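Subject: Re: [arms] Varna fingers vs. stock jaws, first numbers
From: Gualtiero Rinaldi
To: arms list

Italo Pace wrote:
> We've now put 2,233 grasps through the Varna fingers on the small
> desktop arm and I'm ready to say it: they are better than the stock
> jaws on anything soft. Foam, cloth, paper rolls, all of it. Swap them
> in, keep your controller as it is, and you'll see it the first
> afternoon. I don't think we need another round of testing before
> Lasance orders a set for every bench.
>
> The wrist camera isn't needed either. Overhead is plenty.

Italo,

I read this twice and I still don't know what was compared with what. 2,233 grasps is a big number, but how many of those were with the stock jaws? If the stock figure is the one from the August sheet, then it came from a different controller build and a different person setting the start poses. I wouldn't order a box of screws on that.

I'm not saying the fingers are bad. I haven't used them enough to say. What I have is the WowRobo arm on the two gray mats, the overhead view, and one soft target: a small white bundle, wrinkled all over and not quite round. I picked it over the foam blocks on purpose. Foam blocks forgive everything.

First the approach from the side, tip almost at the bundle:
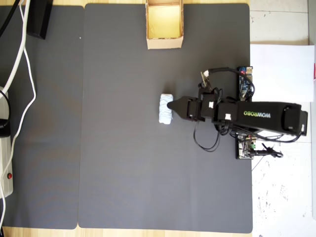 Overhead view, gripper tip close to the right side of the bundle.

Try to tell me from that view whether the tip is touching. I can't. From straight above you get left-right and near-far on the mat, and next to nothing about height. A finger that is too high and one that is set correctly look the same until the jaws close. So when you write that overhead is plenty, I'd like to know who decided what counted as a grasp, and from what. If it was the gripper current, fine, send the log. If it was somebody looking at the overhead video, I don't trust a "first contact" number that came out of it.

Bortolotti had the same complaint in the spring about his own bench and got told to raise the lamp. The lamp was not the trouble.

Second point, the target. Yours went back to a taped cross each time, if I understand your notes. That means your 2,233 grasps are one grasp, many times over. I'd trade the lot for 100 where the bundle gets put down by hand with no mark to aim for, and the box stays where it is. Mine is above the bundle as you look at it from overhead, open top, nothing fancy. Any old cardboard box will do, but please don't move it between sets.

The other view I want to talk about has the tip standing off from the target:

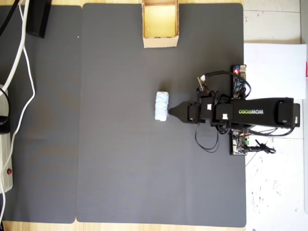 Same bench, with a narrow gap of mat between tip and roll.

With a gap like that one, at least the overhead view tells you something: no contact. Fine. It's the last bit of travel where it goes quiet, and that is exactly the part where the two sets of fingers are supposed to differ. Your whole claim lives in the stretch the camera can't judge.

Third, the controller. "Keep your controller as it is" only works if the new fingers are the same length as the old ones. Are they? I looked for a drawing on the Kurnunine share and found the mounting holes and nothing else. If the tip sits even 2 mm further out, every stored pose is wrong by that much, and then you're testing the offset along with the fingers. Please put a caliper on both sets and post the numbers here.

What I'd accept as a fair test:

- both sets of fingers on the same arm, same controller build, same day
- swap every 10 grasps, so that drift hits both
- bundle placed by hand, box left alone
- success means the bundle is in the box and stays there, decided from something other than the overhead video
- failures written down too, with a word on how it failed

That's an afternoon of work, maybe a bit more if the swapping is slow. The loose wiring under the arm wants tying up first - mine too, I know - or you'll end up measuring a snag and calling it a bad grip.

If the Varna fingers come out ahead after that I'll say so on this list and sign the order myself. Until then I'd ask Lasance to hold off. A set for every bench is a lot of fingers to have in a drawer.

Also, the thread subject says "first numbers" and there was only one number in the message. Could you attach the sheet?

Gualtiero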